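Clargate Supper Room Opens Its Doors in June

FOR IMMEDIATE RELEASE

Well, it's finally happening, and I get to be the one to tell you! My name is Arvid Backlund, and this June my business partner Konrad Gasser and I are opening the Clargate Supper Room, a small neighborhood restaurant in the old Petkov building (the one with the green door that sticks when it rains).

If you know the Petkov building, you know it has been a lot of things. It went up in 1766 as a grain store, then it was a print shop, and when I was a kid it sold bicycles. We've kept the stone walls and the big beams, and Konrad spent most of the winter up a ladder cleaning them with a brush that really was too small for the job. I told him so. He kept going — and they look wonderful.

We'll have 46 seats and one menu a night, with 5 dishes that change when the market changes. Expect plenty of vegetables, good bread, and fish when the boats have done well. I'm already far too excited about the roast carrots with browned butter, and I've been making them at home so often that my family has asked for a break.
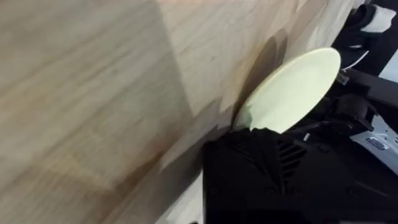
The bread comes from Lelalell, the bakery across the square, and they've come up with a dark rye just for us that is so good with salted butter I could skip the rest of dinner. Coffee is from Sikudness, who roast in small batches and have been very patient with all my questions (there were many).

"I wanted a place where you can come in your work clothes and stay too long," says Konrad, who will be running the kitchen. "If people are still talking when I've finished washing the pans, that's a good night for me."

Dinner starts at 5 p.m., and we're holding 2 tables every evening for people who just walk in, so please do try your luck! Bookings for the rest open at the start of June, at the restaurant or by phone.

Reporters and food writers are welcome to stop by before we open for a look around and something to eat. Ask for me, Arvid, at the Clargate Supper Room. If the door sticks, give it a good push.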